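Dralatent anuncia Nudavska, jogo de exploração e gestão para PC e consolas, com lançamento marcado para abril

Comunicado de imprensa
9 de janeiro de 2022

O estúdio independente Dralatent anunciou hoje Nudavska, um jogo de exploração e gestão de recursos passado numa região mineira abandonada. O título será publicado pela Fosilance e chega em abril ao PC e às consolas, em formato digital. A edição física fica prevista para mais tarde e terá comunicado próprio.

Em Nudavska, o jogador assume o papel de um agrimensor enviado para cartografar um vale onde a extração de minério parou há duas gerações. A empresa que o contrata quer saber se vale a pena reabrir as galerias. Os poucos habitantes que ficaram têm opiniões diferentes sobre o assunto, e a personagem principal passa boa parte do jogo entre uns e outros, com um mapa incompleto e um orçamento curto.

O jogo foi desenvolvido ao longo de quatro anos por uma equipa de 13 pessoas. É o segundo projeto do estúdio, depois de Bowen, um jogo de puzzles sobre uma estação ferroviária, que continua à venda e receberá uma última atualização antes do lançamento do novo título.

"Quando terminámos o Bowen ficámos com vontade de fazer uma coisa mais lenta e maior", afirma Evaristo Russo, diretor criativo da Dralatent. "O vale começou por ser um nível desse jogo, que cortámos a meio da produção. Guardámos os desenhos e voltámos a eles no ano seguinte. Do nível original sobra uma ponte e pouco mais."

O mapa como ferramenta

A mecânica central é o levantamento do terreno. O mapa começa em branco e só é preenchido com aquilo que o jogador mede. Uma medição feita à pressa fica registada com erro, e esse erro propaga-se às medições seguintes até ser corrigido. É possível terminar o jogo com um mapa errado, e algumas conversas com os habitantes mudam nesse caso.

Não existe marcador de objetivo no ecrã. As tarefas são anotadas num caderno que o jogador pode organizar como preferir, com texto livre ou com símbolos. O caderno pode ser exportado em ficheiro de texto na versão para PC.

O vale tem 3,122 pontos de medição. Para concluir a história principal bastam 200, e os restantes servem para abrir galerias laterais, desbloquear conversas ou completar a carta geológica da região. A equipa calcula que a maioria dos jogadores verá menos de metade do vale na primeira partida.

A gestão de recursos entra em jogo a partir do segundo capítulo. O agrimensor tem de pagar alojamento, transporte e reparação de instrumentos. Pode também contratar ajudantes, que cobram ao dia e que se recusam a entrar em certas galerias. Não há combate. Há quedas, desabamentos e frio, e a personagem pode ficar ferida, o que obriga a uma pausa de vários dias no calendário do jogo.

"Testámos uma versão com inimigos e retirámo-la ao fim de três meses", diz Nazareno Bassi, responsável pelo desenho de níveis. "As pessoas deixavam de olhar para as paredes, e as paredes são onde está quase tudo o que fizemos."

Som e música

A banda sonora é da autoria de Luzius Holzer e foi gravada com um conjunto de câmara de seis músicos. Os temas são curtos e surgem poucas vezes dentro das galerias, onde o som ambiente ocupa quase todo o espaço. A equipa gravou passos, água e madeira numa antiga mina de sal, durante duas visitas de uma semana cada.

O jogo inclui uma opção de áudio para auscultadores, recomendada nas secções subterrâneas, em que o eco indica a dimensão das salas. Para quem joga sem som ou tem dificuldades auditivas, a mesma informação pode ser apresentada através de linhas desenhadas no caderno. As legendas têm três tamanhos e identificam sempre quem fala.

A banda sonora será vendida em separado e está incluída na edição digital alargada.

Idiomas e acessibilidade

Nudavska terá textos em português, inglês, espanhol, italiano, francês e alemão no dia de lançamento. As vozes são em inglês e italiano. Outros idiomas estão em avaliação – a decisão será tomada pela Fosilance depois do primeiro mês de vendas.

Todos os comandos podem ser reatribuídos. É possível jogar apenas com o rato, apenas com o teclado ou apenas com o comando. As medições, que por omissão pedem um movimento contínuo e estável, podem ser feitas com um único botão. O jogo grava automaticamente à saída de cada galeria e permite gravar à mão em qualquer ponto à superfície.

Existe também um modo de calendário aberto, sem custos diários, para quem quiser percorrer o vale sem a parte de gestão. Este modo pode ser ligado e desligado durante a partida e não bloqueia nenhuma conquista.

Programa de testes

A Dralatent abre a partir de hoje as inscrições para um teste fechado na versão para PC, com 100 lugares. O teste cobre o prólogo e o primeiro capítulo e dura duas semanas. Os participantes serão escolhidos por sorteio entre os inscritos, com uma parte dos lugares reservada a jogadores que usem comandos adaptados.

Os interessados devem preencher o formulário disponível na página do estúdio e indicar o equipamento que utilizam. Quem for selecionado recebe uma mensagem com o código de acesso e as instruções de instalação. As partidas gravadas durante o teste não serão compatíveis com a versão final.

"Interessa-nos sobretudo saber onde é que as pessoas se perdem", explica Primo Barbieri, produtor da Dralatent. "Perder-se faz parte do jogo, mas há sítios em que isso acontece por culpa nossa. Na última ronda interna encontrámos dois cruzamentos em que ninguém virava à esquerda, e acabámos por mudar a iluminação dos dois."

Não é necessário assinar qualquer acordo de confidencialidade. Os participantes podem transmitir e publicar imagens do prólogo. Pede-se apenas que não divulguem o final do primeiro capítulo antes do lançamento.
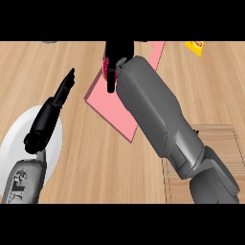

Edições e preços

O jogo estará disponível em duas edições digitais. A edição base inclui o jogo completo. A edição alargada acrescenta a banda sonora, um livro de desenhos em formato digital e o caderno do agrimensor pronto a imprimir. Os preços serão divulgados com a abertura das pré-compras.

Quem tiver Bowen na mesma conta recebe um desconto na compra de qualquer das edições durante as duas primeiras semanas. O desconto é aplicado automaticamente e não acumula com outras promoções.

Não haverá compras dentro do jogo. A Dralatent tem planeado um capítulo adicional gratuito, passado no inverno seguinte à história principal, ainda sem data.

"Acompanhamos este projeto desde o primeiro protótipo, quando o vale era uma colina e uma cabana", refere Eusebio Montoya, diretor editorial da Fosilance. "O estúdio pediu-nos mais um ano no meio do caminho e demos-lho. Estamos satisfeitos com o resultado e com a data."

Sobre a Dralatent

A Dralatent é um estúdio independente de desenvolvimento de videojogos. O seu primeiro título, Bowen, foi lançado para PC e mais tarde adaptado a consolas. O estúdio trabalha com motor próprio e mantém a equipa reduzida entre projetos.

Sobre a Fosilance

A Fosilance publica jogos de pequenas e médias equipas para PC e consolas. O catálogo é composto sobretudo por títulos de aventura, puzzle e simulação. A empresa presta também serviços de localização e controlo de qualidade aos estúdios que publica.

Informações para a imprensa

O dossiê de imprensa, com logótipos, biografias da equipa e ficha técnica, pode ser pedido ao gabinete de comunicação da Fosilance. As cópias para análise serão enviadas antes do lançamento, por ordem de pedido, e o embargo será indicado na mensagem que acompanha cada código. Os pedidos de entrevista com Evaristo Russo ou Nazareno Bassi devem referir o meio, o idioma e o formato pretendido.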